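Save Points and Long Corridors: How Nalau Handles Failure

Skollano's second game is a side-scrolling exploration title with a fixed map and a small set of movement skills.

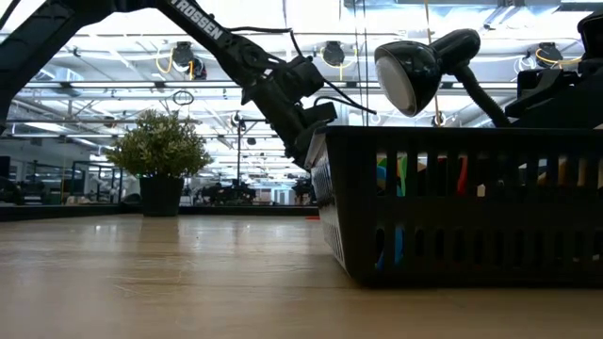 Most games in this genre space their save points by distance. Nalau spaces them by the number of new decisions the player has to make. A corridor that repeats a known jump may run for a dozen screens without a save, while a single room that introduces a moving floor will have one at each door. The map holds 300 rooms, and only 20 of them contain a permanent save, called a Ki. The remaining checkpoints are temporary and clear when the player leaves the region.

The difference matters when the player dies. A temporary checkpoint restores position and health but not items. A Ki restores everything, including spent keys and broken walls. Players who use a key, find a dead end and then die will return to the checkpoint without the key. The door stays open, so progress is never blocked, but a second locked door in the same region may have to wait.

Movement is built on seven skills. Three are available from the start: the jump, the wall hold and the short slide. The other four are found in the world and can be collected in almost any order. The slide is the most useful of the set. It keeps its speed when the player leaves a ledge, and a jump entered in the last few frames carries that speed into the air. The tutorial covers the slide and the jump in separate rooms and leaves the combination alone.

Combat is thinner. Enemies have fixed patrol routes and respond to sound within a set radius. Most can be passed without a fight, and the rewards for fighting are low enough that passing them is usually the better choice. Bosses use the same movement rules as the player, including the slide, and their attacks can be read from the direction they face before they land.

The region called Satis is the weakest part of the design. Its rooms are dark, and the lantern drains at a constant rate whether the player is moving or standing still. Checking the map does not pause the drain. Anyone who needs to plan a route has to do it at the entrance, where the lantern refills, and then work from memory. The developer has added an option to slow the drain, found under Assist in the main menu. It can be changed at any time and does not affect the ending.

Controls can be remapped on both keyboard and gamepad. The wall hold can be set to toggle, and this is the better setting for the long climbs in the upper map. Text size has three steps, but the item descriptions ignore the setting and stay small. Load times between regions are short, and the map screen opens without delay even late in the game, when most of the rooms have been filled in.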